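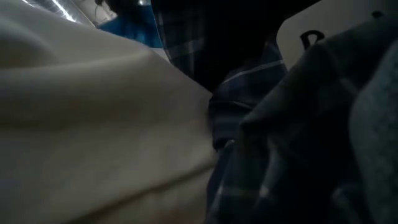

米白色布料和深蓝格纹布

大家好,我是塔伊拉·马伊希(Tayla Maihi),芬比缝纫学堂(Fenby)的创办人,也是教初级班的那个人。网站上的字基本都是我写的,所以啰嗦的地方请多包涵!

学堂开在普拉特港(Pratport)老码头后面那条坡路上,楼下是修鞋铺,上二楼左转就到。最早我只是在自己家客厅里教邻居改裤脚,一张餐桌,两台机器,吃饭的时候还得把线轴全部收走。后来来的人越来越多,我先生终于受不了了(他在沙发缝里坐到过珠针),我才下决心出来租地方。那年我34岁,辞了办公室的工作,心里慌得很,不过到现在也没后悔过。

我们教什么呢?简单说就是做衣服、改衣服、补衣服。初级班从穿线、走直线开始,第一件作品是束口袋,第二件是睡裤。为什么是睡裤?裤腰有松紧带,大一点小一点都能穿,做歪了也只有家里人看见。中级班开始做衬衫,领子和袖衩是两道大坎,我自己当年拆了不知道多少遍。格子布对花也放在中级班讲,裁之前要先把条纹理顺,用珠针一格一格别住,急不得。很多同学裁完才发现前襟两边的横条差了半格,没关系,口袋还可以斜裁嘛!

教衬衫和外套的是萨斯基娅·麦卡利斯特(Saskia McAlister)。她在波尔索姆(Poltholm)的一家制服作坊做过很多年打版,手快,话少,看一眼就知道你的袖山哪里吃多了。上她的课记得带铅笔,她不喜欢圆珠笔画在纸样上。织补和修复课由伊莱亚娜·日塔鲁(Ileana Jitaru)负责,毛衣破洞、牛仔裤磨裆、被虫咬过的羊毛毯,都可以拿来问她。她的课每次只收6个人,报名要趁早。

还有一位要隆重介绍:瓦莱里亚诺·卡尔沃(Valeriano Calvo),管我们所有的机器。你踩着踩着底线打结了,举手喊他就行。他每年1月会把全部缝纫机拆开清灰上油,所以1月上半月不排课,想报名的同学留意一下。

布料方面,你可以自己带,也可以在学堂买。我们跟本地的帕廷顿布行(Partington)合作,老板兰吉·帕廷顿(Rangi Partington)每隔一阵就给我们送一批零头布过来,法兰绒、棉麻、灯芯绒都有,按重量算钱,比整卷买便宜不少。法兰绒买回去请先下水再裁,会缩的,真的会缩,我做过一件洗完只能给外甥穿的衬衫。

学堂现在的教室有40平方米,靠窗是裁剪台,里间放熨烫台和人台。墙上那一大排线是按颜色排的,用完请放回原位(拜托拜托)。茶水自取,但杯子不要放上裁剪台,这是全学堂唯一一条我会板起脸来说的规矩。

常有人问我零基础行不行,手笨行不行,左撇子行不行。都行!左手剪刀我们备着,学员里年纪大的、年纪小的都有,12岁以下的小朋友需要家长陪着上课。也有同学学完初级班就不往下学了,只想会换拉链、会缝窗帘,这也很好,我自己家的窗帘到现在还是用最简单的直线缝的。

秋季班9月16日开课,初级班一共3个月,每周一次,缺课可以补到别的时段,提前一天跟我说一声就好。学费、课表和要带的工具清单在“课程”那一页。想先来看看的话,上课时间直接上楼,门都是开着的,听见机器声往里走就对了。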